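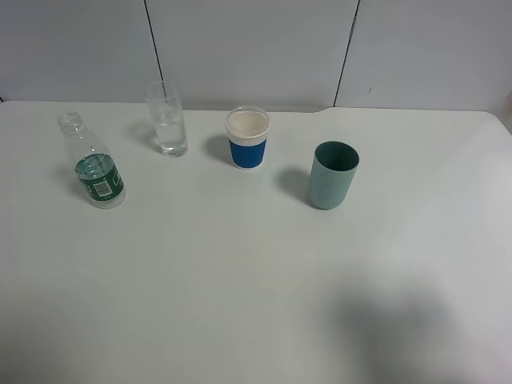 Arm stops short when pouring, but only into some cups

I've built a small six-joint arm in the shared workshop at Hasemgate, mostly printed parts, and I'm trying to get it to pour water from one thing into another. It finds the paper cup with the blue lower half every time. The teal one, fine. The tall glass it treats as a rumour, and the clear bottle with the green label it reads as a label hovering in mid-air, so it grips beautifully at label height and nowhere else. The depth camera is fixed and looks down at a white table, which I'm starting to think was a decorating decision. I've recorded 300 attempts and would like to stop soon. Is there a setting I'm missing, or do I need another camera?
Miroslava Antoniuk, 4 Oct 2024

Toprak
Buy a better camera.

Erhan Kurtuluş
Another camera of the same sort will miss the glass from a second angle, at twice the price. Depth cameras mostly see straight through clear things and report the wall. I lost most of February to this.

What worked for me was finding the glass in the ordinary colour picture (rims and shadows are enough once you've labelled a few hundred) and working out its position from where the base meets the table. You know the table height, so you don't need depth at all. Put a lamp low on one side and the shadows get easier to pick out. Keep the water level the same until it behaves, then vary it.

Also check your grip force. A bottle with the cap off and water in it will empty itself over your motor drivers if squeezed. Ask me how I know, or ask the carpet.

Flernholm
Same problem here with a jam jar. I put a strip of masking tape round it, 15 mm wide, and told everyone it was research. Works perfectly as long as you only ever want to pick up that jar.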